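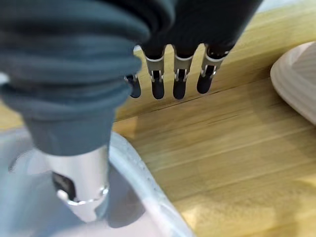

Four-finger hand over a white basin, Dresar grasp planner.

About Dresar

We write the software between the camera and the motors. Perception, grasp planning, control - plus the log viewer everyone ends up using most. Small shop in Bramville, started on a bench at Sudgate.

Kitchen items mostly. Basins, plates, anything shiny. Planner replans 30 times a second, runs on one ordinary PC. Test set is 800 grasps, run before evry release. Slow but we like it.

Current work: Hauksdóttir, our tool for replaying a failed grasp joint by joint. Beta in December, docs still patchy. Write to us if you want in, universites get it free.

Comments

gripfan: does the viewer open old logs?

Dresar: yes, anything after version 105

tbench: Installed fine. Plate demo crashes on start tho

Contact - Copyright Dresar, Bramville - Back to top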